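Facilities Electrical 2, week 5 handout
Reading a cabinet door before you touch it
Tinport site, Stondgate building

Bring safety glasses and last week's sheet. No rings, no watches. If you missed the lockout session in April you watch only, no exceptions.

Today is doors closed. We're not opening anything. The whole point is how much you can learn from the front of a cabinet, and what you can't.

Order of looking (same every time, write it on the inside cover of your notebook):
labels first
then lamps
then meter
then switch position
then stop button, where is it, can you reach it

Lamps. Color alone doesn't tell you what a lamp means. On a lot of three-phase panels yellow, green and red side by side are just phase lamps, one per phase, and all three lit is what you want. Somewhere else red is a fault and green is running. Read the plate under the lamp. If you can't read the plate, because it's worn or in a language you don't have, get the drawing. Don't guess. Dark lamp = no power OR dead bulb, so a dark lamp proves nothing.

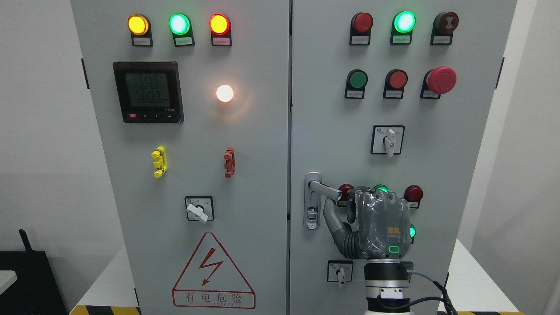 Meter. Three voltage lines stacked up usually means one per phase. Check if you're looking at phase-to-neutral or phase-to-phase, people mix these up every term. Readings in the 220s go with a 220/380 or 230/400 system, phase-to-neutral. Small differences between phases are normal. One line way off from teh other two, stop and report it.
Write down all three. Not the average.

Selector switch. Note which way the lever points and copy what the faceplate says. Don't turn it to "see what it does". Somebody did, two years ago, cost us the afternoon.

Push buttons vs mushroom buttons. Mushroom head is normally the stop, made to be hit with a palm. Many of them latch and need a twist or pull to reset. Resetting is not restarting, or shouldn't be. More on that in the Catitz reading.

Latches. Leave them alone today. A door that opens easily is not a dead cabinet. The lightning bolt triangle means live parts behind the door, and it stays true when every lamp is off. You test for dead, with a tester you proved first and prove again after.

Exercise, in pairs, 20 minutes
Sketch one door. Boxes and circles are fine. Label each device with what the plate says, then seperately what you think it does. Keep those two columns apart.

Reading: Nikolaidis, p. 366 on, indicator colors and the table after it.
Sketches due start of next class, on paper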